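Crafts & Paper > Storage and Sorting > Envelopes that don't match anything

inkwell_gorazd
Joined: March
Posts: 76

I have inherited the family stationery. Other people get a clock. I got cards, most of them unwritten, and a number of envelopes that were presumably bought to go with something, although whatever that was has left the country.

My plan was simple. Lay it all out on the marble-look top, marry every card to an envelope, put the couples in the hard case and throw out the singles. I gave this an evening. It has now had several evenings and I have learned that a card can be too big for one envelope and look lost in the next one up, and that there is no British Standard for the gap.

So: do you sort by size first or by occasion first? My sister (Efua Mahama, some of you will know her from the bookbinding board, and yes, we have different surnames, long story) says occasion. She also says I should have started with the envelopes. She says this from another town.
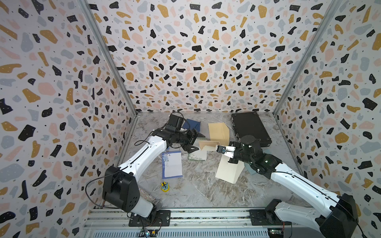
Size first is where I've landed for now, on the grounds that a birthday card that won't go in its envelope isn't much use on a birthday. The trouble is that I keep getting to the plain ones and stopping. That cream one in the middle of the table has no occasion at all. I don't know whether it's for condolences or for complaining to the council, and I'm reluctant to let it into a category until it declares itself.

--

tabs_and_flaps

Occasion first, always. You don't go to the drawer thinking "I fancy something five by seven". You go because it's somebody's birthday tomorrow and the shop shuts at six.

Also, lovely wallpaper. Is that the Titton terrazzo? I had a sample of theirs on the landing for two years while we made up our minds. We went with magnolia.

--

inkwell_gorazd

No idea, it was up when I got here. I've grown fond of the mustard bits. I did drop a confetti invitation in front of it and had to find it by touch.

--

Pulpit

Disagree with tabs. Occasion first gives you one enormous pile of birthday, a medium pile of thank you, and then "with sympathy" sitting on its own making everybody feel bad. Size first gives you piles that stack. I have 241 cards in shoeboxes sorted by size and can put my hand on any of them.

--

tabs_and_flaps

You can put your hand on any of them. Can you put your hand on the one you want?

--

Pulpit

Usually. Within the evening.

--

marginalia_jo

Could I suggest neither? Sort by envelope. Cards are cheap and envelopes are what you run out of. Put the envelopes out at the back of the table, work forwards, and try each card against the odd-coloured ones first. The odd-coloured ones are the bottleneck. A white card will go in anything, but a dark blue envelope is a commitment.

--

inkwell_gorazd

Annoyingly this is what Efua said, only politer. I had another go with the envelopes at the back, and the dark blue one is indeed the problem. Nothing wants to be seen with it.
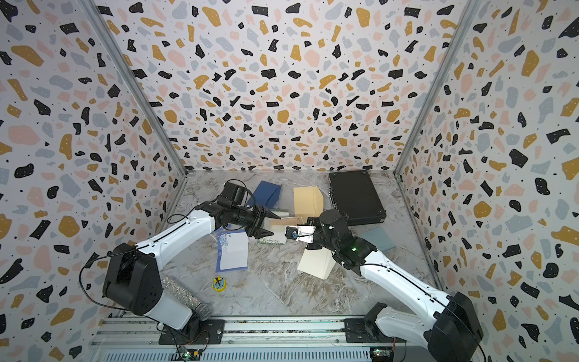 I tried everything with a blue edge on the theory that blue goes with blue. It does not. There is a sort of blue that belongs to christenings and another sort that belongs to solicitors, and putting one inside the other gives the impression that the baby is being sued. The green-bordered cards were worse. I've started a small heap called Later, which is the fastest growing category on the table.

--

marginalia_jo

White gel pen. Write the address on the dark envelope in white and it looks intentional. Then any card will do, because by the time they've got it open they've already decided you're a person of taste. The Brollex ones skip on anything glossy but they're fine on plain stock.

--

Pulpit

The postman will hate you.

--

marginalia_jo

The postman has never mentioned it.

--

oldnyarko

Coming at this from the other end, what's the case? You said hard case in the first post and then everyone went off about sizes. I use a Nyarko box file and the lid has never closed once in its life. Would like to know what I'm missing.

--

inkwell_gorazd

It came with the stationery. I think it began life holding something more exciting than stationery. Hard black shell, more chrome than a bathroom.
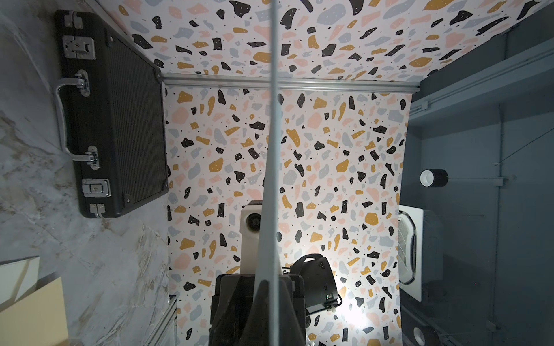
The case, handle side, with lock.

It'll take cards standing up if you cut some dividers from stiff board. Whether the lock is strictly needed for a collection of unused thank you notes is between me and my conscience.

--

oldnyarko

That is a ridiculous object and I want one. Do you have the key?

--

inkwell_gorazd

There is a key. Whether it's that key, I'd rather not find out with the lid shut.

--

tabs_and_flaps

Please don't lock it. I did that with a Starau cash tin and my passport photos are still in there. I look very young in them, I assume.

--

inkwell_gorazd

Noted. For anyone who finds this thread later with their own heap, the method as it stands, stolen mostly from jo:

1. Envelopes out first, towards the back, leaving yourself elbow room at the front.

2. Odd colours before whites. Anything that fits a coloured envelope gets first refusal on it.

3. Case goes on the table too, back right if you're me, so that finished pairs have somewhere to go and don't drift back into the general population.
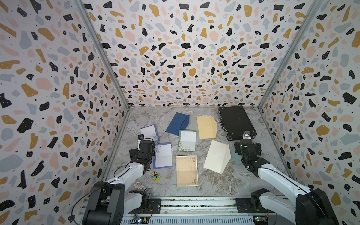 4. Lift the flap on every envelope before you pair it. If the gum has gone, it's a bookmark.

5. Dividers by size. Within each size, by occasion. Pulpit and tabs can both have that one.

6. Later stays outside the case.

--

Pulpit

I'll take it. Size is the outer category, so I think we all know who won.

--

tabs_and_flaps

We do not. What happened to the cream one?

--

inkwell_gorazd

Later.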